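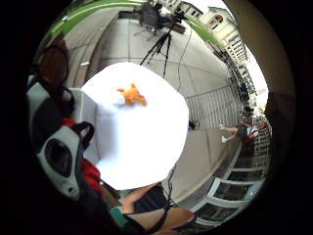 September, terrace setup, carrying on from the notes on the Yordanov bench.

Goal for this block: find out whether the gripper-to-glove retargeting holds up outdoors with soft objects. Indoors the marker cube tracked well enough that the solver did most of the smoothing for free. Outdoors we have diffuse light, reflective glazing and a cloth-covered table, and I want to know which of those costs us the most before we commit to the Lonthorpe sessions.

Two capture streams:

- handheld gripper, wide-angle camera, visual-inertial odometry only
- sensor glove with fiducial cube on the back of the hand, fixed camera, finger joints from the glove encoders

Both streams end up in the same action format: 6-DoF wrist pose plus one grasp aperture value. For the glove, aperture is thumb-to-index distance after calibration. Middle finger is logged but dropped at export. The policy side (Zemwood branch) never sees the raw joint angles.

Clock sync by the usual flash-and-tap at the start and end of each take. Drift across the longest take was 2 frames, corrected linearly. Good enough for soft objects, probably not for anything with a hard contact event we care about.

Kept 118 takes after the first cull. Cull criteria unchanged: pose gap longer than half a second during contact, or no tap at the end.

**Pose loss, glove stream.** 1772 frames with no valid cube pose across the kept takes. Clustered, which is what matters. Plotted against wrist roll, nearly all of them fall where the operator pronates past the point where only one face is visible, and that face is at a shallow angle. Single-face detections at shallow angles also give the flip ambiguity, so some of the frames either side of a gap are wrong without being flagged. Added a check: reject a single-face pose if its normal disagrees with the previous accepted one by more than the angular rate limit. This costs a few good frames. I can live with that.

**Pose loss, gripper stream.** Different failure. Odometry is fine while there are fixed features in the periphery – paving seams, railing, façade. It gets soft when the camera is brought down close and a pale object fills the middle of the view. Drift then shows up as a slow slide in height, recovered with a visible jump on withdrawal. The jump is what hurts training, more than the drift. Currently smoothing backward from the recovery point to the last frame with a healthy feature count. Veronika thinks this hides real approach error and would sooner mask the segment. Open. 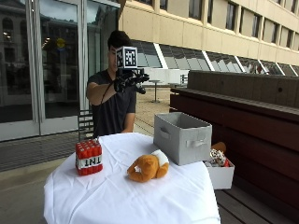 Veronika Major
Capture and calibration

Notes from my side, same block.

Objects were plush only, plus the fabric bin as a place target. The TNT cube is the useful one for calibration checks: it has flat sides, so the aperture at first contact should be repeatable, and any spread tells us about the glove fit. The orange plush compresses under almost no force and the aperture keeps closing well after contact. If we threshold on aperture velocity to label grasp onset, the label comes late on the orange one and close to right on the cube. I would not use a single threshold for both.

Proposal: label onset from object motion in the fixed camera, use aperture only as a tie-break. Slower to process. Jasmina wants it tested on a subset before we change the export script.

Cable routing. The glove cable goes back along the forearm toward the upper arm. Leave slack at the wrist before fixing the rest, or full extension across the body loads the connector and the thumb channel picks up an offset. The offset looks exactly like a slightly open hand. Check by holding a closed pinch at full reach before the first take, then again at rest. If the two values differ, redo the strap and recalibrate.

Cloth. It moves when a grasp drags along the table, so don't use creases as reference features for the table plane. I had the plane fit picking them up and the estimated surface tilted within a take. Plane now comes from a one-time calibration with the board laid flat, and is then held fixed for the whole set. If the table gets bumped, stop and redo it.

Glazing. No false cube detections from reflections in the kept takes. The ID filter would catch a mirrored pattern anyway, but I looked for it separately with the filter off and found none. I would still avoid aiming the fixed camera more squarely at the glass.

Cross-stream comparison, preliminary. Place phase agrees between streams once both are expressed in the table frame. Approach does not: glove approaches come in lower and more from the side, gripper approaches more from above. Some of this is just the tool, the fingers need clearance. Some may be operator habit, and I can't separate the two with the takes we have. Training on the mixed set without a stream token gives an average approach that suits neither – the Clornville replay showed this already with rigid objects, and I expect it to be worse with soft ones.

To do:

- rerun the cull with the single-face check on, report how many takes drop
- mask vs. backward smoothing on the gripper stream, same seed, same split
- onset labels from object motion, orange plush takes first
- one operator on both tools, same object order
- try a shorter standoff between cube and glove back; current one swings when the wrist stops fast
- J. Milošević to confirm which calibration file the exports used, there are 2 with the same name on the shared drive

Battery note for next time: the recorder wants a swap before the afternoon block, not during it. Lost the end tap on one otherwise clean take.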